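Gift boxing (household)

From Pivano, the household reference. Last revised 2021-09-03.

Gift boxing is the practice of putting a present, often a toy or a small household object, into a folding or lidded box before it is handed over, mailed or stored. It is usually treated as a branch of gift wrapping, though the two have little in common beyond the occasion. Wrapping covers an object whatever its shape. Boxing asks for a container that suits the object, and much of the advice written on the subject skips over how seldom one is at hand.

Terms

A folding gift box is sold flat and opened out by the buyer. A rigid box arrives already made up, with a separate or hinged lid. Sellers use both names loosely, and "luxury," "keepsake" and "presentation" have no settled meaning at all. The Josta catalog, often cited for its definitions, applies "keepsake" to 8 different boxes, of which 6 are ordinary folding ones.

Opening and shaping 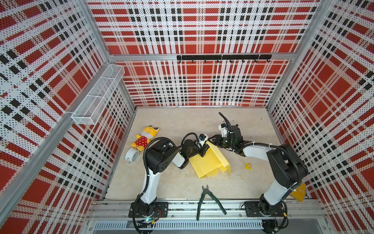 Does a folded box need to be creased again before it is filled?
Most do, at least along the longer folds, and a box that has been stored flat for a long time may need every fold bent back and forth before the sides will stand.

Printed instructions tend to say that a box "pops into shape." This is true of a few designs with glued corners. With the rest, one side is raised, the neighboring side is held against it, and the end flap is tucked while both are kept upright. A person working alone may find that the first side has dropped by the time the flap is in place. Guides that promise a finished box in seconds do not usually say how many boxes the writer had already folded.

Soft and hard contents

Plush toys and hard objects, such as clocks, behave differently in a box. A plush toy can be pressed into a space smaller than itself, and for this reason size charts are of little use for it. The charts assume that the toy is measured across its widest part, commonly the head, but a stuffed head gives way and a stitched seam may not.
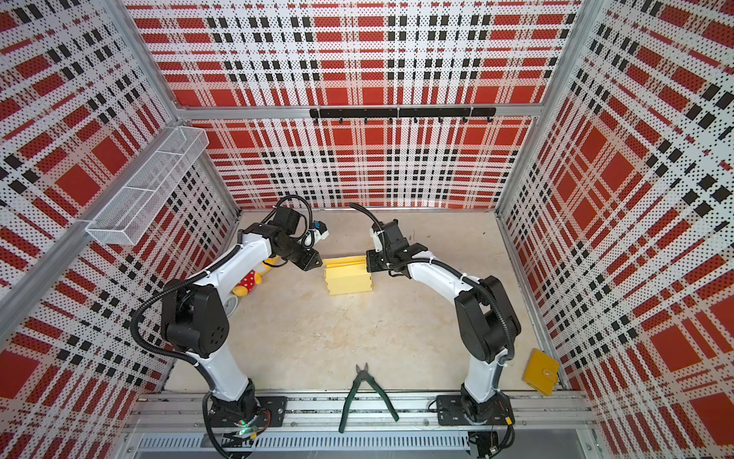
A clock does not give way, and so the usual advice is to box it first and let the toy fill the gap. The reasoning is sound as far as it goes. It leaves out that a hard rim can mark pale fabric when the two are shipped together, and that a battery left in an alarm clock can set it ringing in transit. Separate boxes avoid both problems at the price of a second box.

The claim that a plush toy is padding enough for a breakable object appears in many places, nearly always without a source. The one test regularly mentioned is by Berchtold, a packaging supplier, and involved 793 parcels. The published summary does not give the weight of the contents or the height of the drops, and the supplier sells padded boxes. It should be read with that in mind.

Materials
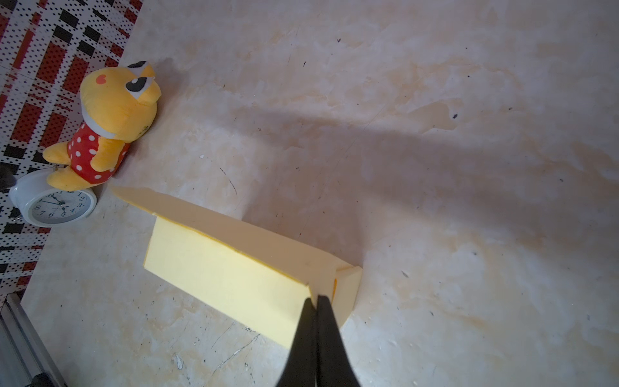 Reading time: 3 minutes

Card, corrugated cardboard and thin foam sheet are all used for gift boxes. Card takes a sharp crease and shows every mistake. Corrugated board is stronger but resists small folds. Foam is light and kind to the contents, though it tears at the edges if gripped hard, and whether it can be recycled depends on local collection. Labels on this last point are often more hopeful than the collection services are.

Color is said to matter. Yellow is recommended for children's presents in several guides, on the grounds that it suits any recipient, but the same guides say this of green.

Reuse

Folding boxes are widely described as reusable. A Workon household survey in November reported that more than 1,000 respondents kept gift boxes for another year. It did not ask whether they used them. Repeated folding weakens the creases, and a box with a crushed corner is commonly kept and then passed over for a new one. 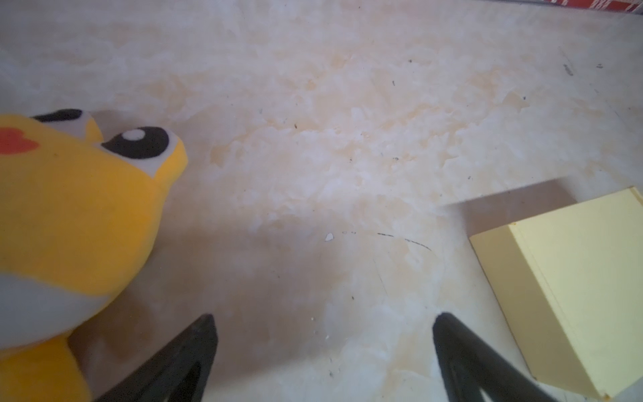

Yellow plush toy beside a pale yellow box.

See also: Gift wrapping; Tissue paper; Storage of soft toys; Parcel (domestic)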